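Badelatschen stinken nach dem Sommer, trotz Waschmaschine
Rubrik: Haushalt & Wäsche > Schuhe
Status: beantwortet

Éabha Costello
Hallo zusammen, ich habe ein Problem, das ich im echten Leben ungern anspreche. Meine Badelatschen (Schaumstoff, einteilig, kein Leder, kein Kork) riechen seit Juni so, dass mein Mann sie auf den Balkon verbannt hat. Der Balkon hat sich inzwischen auch beschwert.

Bisher probiert: Waschmaschine bei 30 Grad, danach Deospray, danach das Deospray vom Mann. Jetzt riechen sie nach Käse im Kiefernwald. In der Rille unter dem Riemen sitzt außerdem ein grauer Belag, der sich von nichts beeindrucken lässt. Wegwerfen will ich sie nicht, sie sind endlich eingelaufen. Hat jemand etwas, das länger hält als bis zum nächsten Freibadbesuch?

Satish Pal
Essig.

Gaurav Vishwakarma
Ich ergänze meinen Vorredner mal um ein paar Silben.

Der Geruch kommt von Bakterien, und die wohnen vor allem in der Struktur vom Fußbett. Deospray ist für die höchstens Raumschmuck. So mache ich es bei den Latschen der ganzen Familie, und wir sind eine Familie mit Füßen:

Eine Schüssel lauwarmes Wasser, ein Spritzer Spülmittel, 15 Minuten einweichen. Dann mit einer alten Zahnbürste in kleinen Kreisen über das Fußbett und in die Rille am Riemen. Die Zahnbürste danach bitte deutlich kennzeichnen, ich spreche aus Erfahrung. Für den grauen Belag 3 Esslöffel Natron mit wenig Wasser anrühren, auftragen, wirken lassen, noch mal bürsten. Gut abspülen.

Der wichtigste Teil ist das Trocknen. Die meisten stellen die Dinger nass nebeneinander auf die Fliesen, und darunter steht dann bis zum Abend die Pfütze. Besser luftig auf ein kleines Regal oder einen Rost und zwischendurch wenden, damit auch die Sohle Luft bekommt. 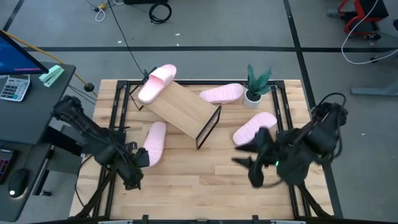 Rosa Badelatschen, einer davon oben auf dem Regälchen, ein anderer mit der Sohle nach oben.

Nicht in die pralle Sonne und auf keinen Fall auf die Heizung. Ich hatte mal ein Paar in Größe 43, das nach einem Nachmittag auf dem Heizkörper meiner Nichte passte. Sie wollte es trotzdem nicht.

Irfan Kwok
Bei mir kommen sie über Nacht im Gefrierbeutel ins Eisfach, fertig. Meine Frau sagt, das bringe nichts, aber sie sagt das auch über meinen Sauerteig.

Gaurav Vishwakarma
@Irfan: Die Bakterien halten in der Kälte einfach Winterschlaf und sind beim Auftauen ausgeruht. Ich esse bei euch kein Eis.

Satish Pal
Nachtrag: Essig mit Wasser verdünnen. Und nicht mit Chlorreiniger zusammen.

Éabha Costello
Danke euch! Habe gestern Abend Gauravs Methode gemacht, der graue Belag ist weg und im Wasser war eine Farbe, für die ich kein Wort habe. Riechen tun sie jetzt nur noch nach Spülmittel (Zitrone). Mein Mann hat sie wieder in den Flur gelassen, auf Bewährung. Das Eisfach hebe ich mir für Notfälle auf.

2 Personen fanden diesen Beitrag hilfreich
Ähnliche Themen: Flecken auf weißen Turnschuhen, Kork-Fußbett reinigen, Handtücher riechen muffig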